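Cavstead Cleaning Cloths, Lime – Pack Notes and Buying Advice

Sold by Brustcombe Supply. Page last reviewed 13 May 2026 by Gemma Haworth.

We were not in a hurry to stock another microfiber cloth. Most of what crosses our desk in this line is the same cloth with a different card sleeve, and the claims on the sleeve get bigger every year. Cavstead sent us a case in February and we used it up before we agreed to list it. What follows is what we think of it, including the parts the maker would probably leave out.

What you get

A flat-woven utility cloth in lime, hemmed on all four sides. It is sold in packs of 10 or in a carton of 100. There is also a smaller trial pack of two, which we asked for and which Cavstead took some persuading to make. Buy that first. If you don't like the cloth you are out the price of a sandwich, and if you do like it the carton works out a good deal cheaper per piece.

The cloth comes in one size and one weight. Cavstead lists a heavier version for floors, but we have not tried it and do not sell it.

What the maker claims, and what we think

"Cleans with water alone." Sometimes. On dust, fingerprints and dried splashes, a damp cloth did the job. On cooking grease it moved the grease to a new spot until we added a drop of dish soap. That is true of every cloth we have ever sold with this line printed on it.

"Streak-free on glass." We would not buy it for glass. It will get a window clean, but you will want a second, smoother cloth behind it if the sun comes in that side. Our own favorite for glass is still the Nilov flat cloth, which is thinner and useless for nearly everything else.

"Lasts hundreds of washes." We can't tell you that, and we doubt the person who wrote it can either. Efe Akpan in our returns room washed one of ours 91 times at a warm setting, no softener. It was thinner at the end and one hem had started to lift at a corner. It still wiped a counter. We stopped there for lack of patience.

"Lint-free." Wash it by itself before you use it. The first wash left a fair bit of green fluff in the filter. After the second we saw very little.

"Antibacterial." Cavstead had this on the sleeve when the sample came. We asked what it meant and did not get an answer we could follow, so we have left it off our listing. Treat it as a plain cloth. If a surface needs disinfecting, use a disinfectant and leave it on for as long as the label tells you.

Where it works well

Kitchen counters, tables, shelves, the outside of the fridge, car dashboards, bathroom sinks. It picks up a spilled drink quickly and wrings out well by hand. It also holds its shape when wet, so you can fold it in quarters and turn to a clean face as you go. That sounds like a small thing, but cheap cloths go limp and bunch up under your palm, and then you are cleaning with a wet ball.

Where we would use something else

Polished wood, where a dry cotton rag is safer. Anything with a rough edge – the loops will catch on it. Hot pans and oven doors straight after cooking, as this kind of fiber can melt. Camera lenses and eyeglasses, for which you should have a proper lens cloth already. Paint and solvent jobs will wreck it, so save your old T-shirts for those.

Is the color any use?

People who clean for a living often keep one color for each area, so the bathroom cloth does not end up on the kitchen table. Lime is easy to tell apart from the usual blue and pink. It also shows dirt early. Some buyers hate that and want gray. We would sooner see the dirt, though after a few weeks of kitchen work the stains do not fully wash out, and a lime cloth with coffee marks on it is not pretty.

Boonmee Meesuk, who buys for a small guest house and has been arguing with us about cloths for years, thinks color coding only works if everybody on the shift agrees on it and the list is taped up somewhere. Fair point. A new color will not fix a habit.

Washing and care

Wash before first use, alone or with other cloths of the same kind.
Warm water, ordinary detergent, no bleach.
No fabric softener and no dryer sheets. They coat the fibers and the cloth starts pushing water around.
Keep it away from cotton towels in the machine. It collects their lint and never quite lets go.
Line dry or tumble on low.
If it smells, soak it in hot water with a scoop of washing soda and wash again. If it still smells, throw it out.

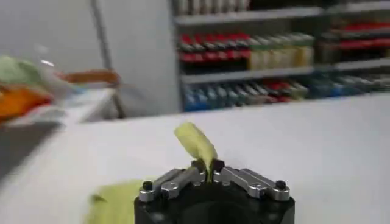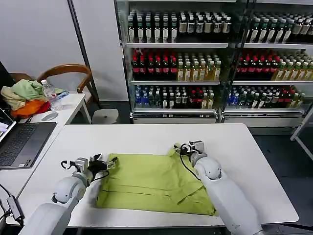 Cavstead against the others we carry

Prasertsri Terry Cloth: thicker, slower to dry, much better for big spills. Costs more. We prefer it for drying dishes and washing cars.

Nilov Flat Cloth: glass and mirrors only. Very good at that one job. Shows every crease when it comes out of the wash, and that makes no difference to how it works.

Plain cotton rags by the bag: cheapest by far, uneven sizes, some with seams. For a garage or a paint job there is no reason to spend more.

If you already own a drawer full of decent microfiber, you do not need these. We mean that. Wash what you have without softener a couple of times and see if it comes back to life.

Questions we have been asked

Can I cut it into smaller pieces?
You can, but the cut edge will fray and shed unless you sew it. Theerawat Kaewsai in our warehouse tried pinking shears and it frayed anyway.

Does the dye run?
A little in the first wash, in our experience. Nothing after that. Don't put it in with white shirts to find out for yourself.

How many should I buy?
For a normal home, one pack of 10 is plenty. A carton makes sense for a cafe, a cleaning crew or a school. We have talked a few people down from a carton and they did not seem sorry.

Will you be getting other colors?
Not unless Cavstead drops the minimum order.

Ordering

Item code 254 for the pack of 10, item code 190 for the carton. The trial pack has no code yet, so write "trial" in the order notes and we will add it by hand. Opened packs can come back if the cloths have not been washed. Unopened cartons can come back at any time, but you pay the freight.

For larger orders, ask for Theerawat Rungrueang on the trade desk. Please tell him what you plan to clean with them before you ask for a price.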